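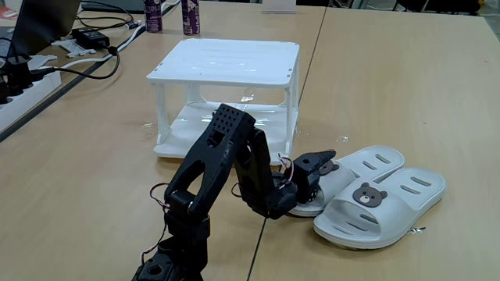

Brasine Planner 3: grasp and motion planning for small arms

Sold by Utwood. Runs on Linux. License covers 2 machines.

We stock this because customers kept asking for it, and we tested it before listing it. The maker's copy says it "understands any household object." It doesn't. It takes a camera view, proposes grasps, scores them from 0 to 100 and hands the best one to a motion planner. Some of those scores deserve your trust.

Slippers are a fair test. A slide has a wide strap, holes in the strap and a second slipper right beside it that looks much the same. Light gray-white on pale wood grain doesn't help the segmentation either, and glare is worse. In our trials in June the planner often drew one outline around both shoes. Splitting them by hand in the viewer fixed it every time, but you are then doing the perception yourself.

What you get
Grasp proposal module
Collision-aware planner for arms up to 7 joints
Log viewer with replay
Drivers for hobby servo arms (serial bus only)

What you don't get
Force control. The planner has no idea how hard a jaw is pressing unless your hardware reports servo load.
Cable awareness. Loops of wire around the joints are not in the collision model. Stijn Hoekstra on our bench adds a padded box by hand for each one.
Support by phone.

Requirements
32 GB of memory – the maker says less will do, and we found it slow with less. One calibrated camera. Redo the calibration if you move the arm's base.

Compared with Luvell
Luvell's planner is plainer and its viewer is ugly, but its scores tracked results better in our trials. Kyung-hwa Woo still prefers Brasine for cluttered tables. I'd try both before paying for either.

Returns accepted until the license key is activated.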